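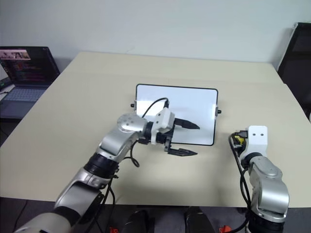 A small white board with a black border, upright on a cream tabletop.

Drarstead, 22 October 2025 — Nuddale Adult Learning Center will open evening enrollment to residents of Drarstead in May, adding 248 places to its free reading and math courses.

The expansion is paid for by a two-year grant from the Skornel Fund. Classes will meet at the Ambrosio Building on weeknights, with 85 places set aside for parents of school-age children.

"Many of our neighbors work during the day and have asked for later hours," said Leonie Fuchs, director of the center. "We are pleased to offer them."

The center served 2,183 learners last year. Registration forms will be available at the front desk and by mail.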